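# Cleaning a mesh office chair, armrests first

April 2, 2019

The chairs in our office had not been cleaned since we moved into the Lundura building, and I had been putting off doing anything about it. In March, Kirsten Robichaud asked whether the gray film on her armrests was wear or dirt. It was dirt. That settled the matter, and I spent parts of two afternoons working out a routine that can be done at the desk, without taking the chair apart or carrying it to the sink.

The notes below apply to a black task chair with a mesh back and padded armrests. Leather and wood finishes need something else.

## Materials

- Microfiber cloths, one for washing and one for drying
- A spray bottle with 60 ml of dish soap solution per fill
- A vacuum with a soft brush attachment
- An old toothbrush for the seams

The soap solution is one small squirt of plain dish soap in a liter of warm water. I tried a stronger mix first. It left a residue that felt tacky the next morning and had to be wiped off twice, so I went back to the weak one. I also tried the foam upholstery cleaner that Laurier Sutherland keeps under the sink. It works on the folding chairs and leaves pale streaks on black mesh.

## Order of work

Vacuum before anything gets wet. Dust in a mesh weave turns to paste when sprayed, and the paste sits between the threads where a cloth can't get at it. Run the brush across the back in the direction of the weave, then repeat from the rear side. The rear side gave up more dust on every chair I did.

After the vacuum, do the armrests. They carry most of the skin oil and they take the longest, and I prefer to have a fresh cloth for them. Spray the cloth, never the pad. On our chairs the pad meets its support at a narrow seam, and liquid that gets in there comes out again on somebody's sleeve.

Wipe the top of the pad from back to front with moderate pressure, then the outer edge, then the underside of the front lip. The lip is where fingers rest when the chair is pulled in, and it is usually the dirtiest part. A folded cloth has more usable faces than a bunched one, but a bunched one gets around the curve better. I start folded and finish bunched.
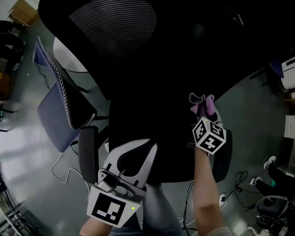
Leave the soap on for 2 minutes before going over the pad with a damp cloth and then a dry one. If the drying cloth still picks up gray, repeat the wash. Three passes has been the most any armrest needed so far, and that was mine.

The seat comes next. Fabric seats hold water, so the cloth should be wrung out until it no longer drips. I work from the rear edge forward and stop when the surface is evenly damp. Pressing a dry towel on it afterward cuts the drying time considerably. A seat done late in the day was dry by the next morning with the window closed.

The back needs very little. A lightly damp cloth on the front, the same on the rear, and no scrubbing. Mesh that is scrubbed hard goes fuzzy, and there is no fixing that.

## Casters

I left these for last and should have left them for a separate day. Hair winds around the axles and has to be cut with small scissors. Lowri Wogan suggested a seam ripper, which is faster and also scratches the plastic if it slips. Ours pull straight out of the base with a firm tug. One would not, and I cleaned it in place.

## Time and upkeep

A full clean took me 28 minutes per chair once I had the order settled, not counting casters. The armrests alone account for nearly half. For upkeep I now wipe armrests every other week and vacuum the mesh when I notice it — probably less often than I should.

Abdelkrim Chraibi asked whether a disinfectant wipe would do the same job. It removes the film, but the alcohol ones dulled the finish on a spare pad I tested, and I would keep them away from padding you intend to keep.

The blue folding chairs are still to do. The fabric is thinner and the stitching along the edge collects lint, so I expect the toothbrush will get more use there. I'll add the settings once I have done a couple of them.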